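Moved the household stuff out of cardboard boxes this weekend and into baskets. Short thread on how it's going.

The hall closet in the Peston apartment is 60 inches wide with one shelf. Boxes went soft at the bottom by February and I kept buying batteries I already had.

Looked at the fabric bins from Drivska first. Nice, but you can't see into them and they sag. Went with plastic shopping baskets, the same kind you carry around a store.

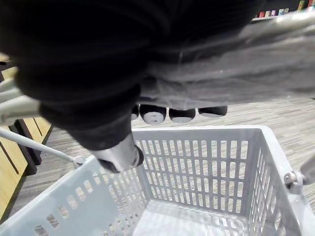 Light gray basket, grid on the far wall.

The openings are the part I like. Dust falls through, air gets in, and I can tell from the side what's in there. Small things do slip out, so screws and picture hooks stay in jars.

Current setup: 2 baskets on the closet floor, one for cleaning stuff, one for bags and tape. A third goes by the door for things that need to leave the apartment - returns, library books, the neighbor's dish.

Labels are just masking tape on the rim. Tried the Queiroz clip-on tags and they popped off whenever I pulled a basket out.

Still to do: the shelf. Will add to this thread when it's done.

October 27, 2025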